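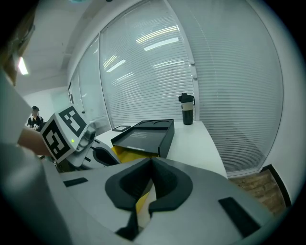 Shahla Kazemi started with the desk drawer. It held 227 things, by her count, and she used nine of them in the month she kept track. The other 218 went into a shoebox, and the shoebox went to the thrift store in Gunley.

Kazemi keeps the books for a flooring supplier, mostly from a spare room on the second floor of her house. In August she decided that anything on her work table at the end of the day had to have been used that day. The rule has held, with exceptions for a lamp and a jar of pencils she refuses to discuss.

The clear work table has been an office ideal for decades, and it has rarely survived contact with an office. Paper was the old problem. Now it is small gear: chargers, earbuds, adapters, a second phone, the bottle of water everyone carries from room to room.

Davoud Khosravi sells an answer to part of that. His shop, Kivonska, makes and stocks desk trays, and he says shallow ones outsell deep ones by a wide margin. His best seller is the Kevberg, a low tray with a raised edge. It costs $70.

"People buy a deep box and it fills up," Khosravi says. "Then they have a box of stuff on the table. With a shallow tray you see every item, so you pick things up and put them away."

He likes a tray with a round well or two in it. A cup goes there, or paper clips, or a ring you take off to type. The flat part is for keys and a phone. He advises customers to leave a third of it bare -- they seldom do.

Color matters more than he expected when he opened. Black trays look sharp on a white table and show dust by noon. Cream hides dust and shows coffee. Kazemi went with black and wipes hers down with a dry cloth while the computer starts.

Water bottles are a separate question. An insulated bottle with a loop handle is too tall for most trays and tips when it is set half on the rim. Khosravi stands his straight on the table, well back from the keyboard. Kazemi keeps hers on the windowsill, where the blinds catch on the cap.

She has since moved on to the kitchen, which she describes as a longer project. The drawer by the stove came first. She found three can openers and a set of Rashti tea glasses still in their paper, and the glasses are now on the shelf over the sink.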